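Course handout, unit 6: Planning and budgeting for a robot work cell

Read this before Wednesday's session and bring the blank budget sheet. The case used throughout is the Nenevo cell, a store-shelf practice station where a two-armed robot handles hand tools at a pegboard. The planning questions are the same for a packing bench or a small assembly line.

## 1. Start with the task, then the robot

Most first budgets begin with the price of the arm. That is the easiest number to get and usually the wrong place to start. Write down the task first, in plain terms: what gets picked up, where it comes from, where it goes, and how often.

For the Nenevo cell the task statement is one line: "Move mixed hand tools between a bin and pegboard hooks." Each noun in that line turns into something to buy. Tools, bin, hooks, board, and a table at the right height for the arms.

The items matter because they set the demands on the gripper. A paintbrush has a flat, soft end and a stiff handle. Scissors in a blister pack have a slick plastic shell on a card. Pliers are heavier than either. If your item list includes both bare tools and packaged ones, say so in the plan, and ask the supplier to show both.

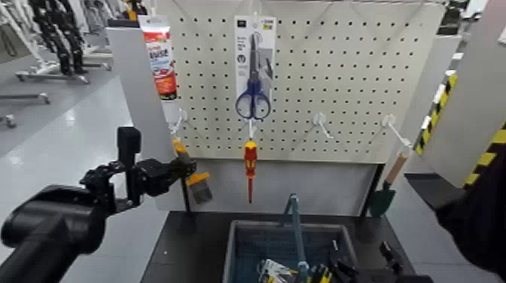
## 2. The four budget lines

Use these four lines on the sheet, in this order.

- **Robot and grippers.** The arms, hands, base, controller, and any wrist cameras sold with them. Ask whether cables and mounts are in the price.
- **Fixtures.** Stand, board, hooks, table, bins. Small amounts each, but they are bought many times over.
- **Stock.** The objects the robot will handle, plus spares.
- **Upkeep.** Finger pads, batteries, service visits, replacement hooks, software fees.

Students often fold fixtures and stock into one "miscellaneous" line. Keep them apart. Fixtures are bought once and repaired. Stock wears out and has to be reordered, so it belongs in the yearly cost as well as the starting cost.

In the Nenevo worksheet the fixtures line is $233 for each station and the first stock order is $114. The spare stock order is $106 and is placed at the same time, to avoid a second delivery charge. Enter these figures as given. You will need to look up your own prices for the robot line.

## 3. Fixtures deserve more time than they get

A fixture that suits a person's hand may not suit a gripper. Check these points before ordering in quantity:

1. Hook shape. A straight prong is easy to approach from the front. A bent one holds the item better but needs a more careful path.
2. Hanging method. A hole in a card and a loop of cord behave very differently. A loop droops and swings, and it has to be lifted clear of the hook before the tool can move away.
3. Surface finish. A glossy board reflects overhead lights, and the bright patches can wash out detail for a wrist camera. Matte panels may cost more. Changing the lighting may cost less.
4. Clearance. Leave space for the fingers beside the item as well as the item itself.

Buy one of each candidate and test it first. A garden trowel on a cord loop is a useful test piece: the weight sits at one end, the blade is wide, and the loop gives the gripper very little to work with. 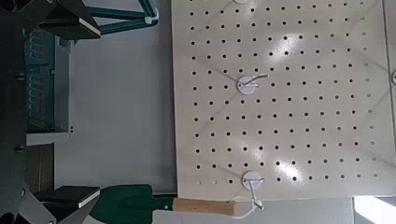

Meretti, commenting on last term's version of this handout, wrote that the cord items should be priced separately from the carded ones, as they took more setup time at every station and the budget sheet had no place to show it. The sheet now has a column for setup hours. Fill it in for every stock item, even when the entry is zero.

## 4. Comparing quotes

The two quotes in the exercise come from Prernmont and Barasa. They are not laid out the same way. Prernmont gives one price for the full cell. Barasa lists the arms, grippers, and stand on separate lines and leaves out delivery.

Rewrite both into the four budget lines before comparing. Where a quote is silent, write "not stated" and add a question for the supplier. Do not fill the gap with a guess. Things to look for:

- length of warranty, and whether grippers are covered
- training days included
- lead time, and what happens if it slips
- price of replacement finger pads
- whether the stand can be moved by two people

## 5. Timing

The Nenevo plan places the robot order first and the fixtures order 6 weeks later. Stock is ordered last, after one sample of each item has been tried. If the funding year ends in July, count back from there and check that delivery, as well as the order itself, falls inside it.

## To hand in

One completed budget sheet, one page comparing the two quotes, and your list of questions for each supplier. Put the setup hours total at the foot of the sheet.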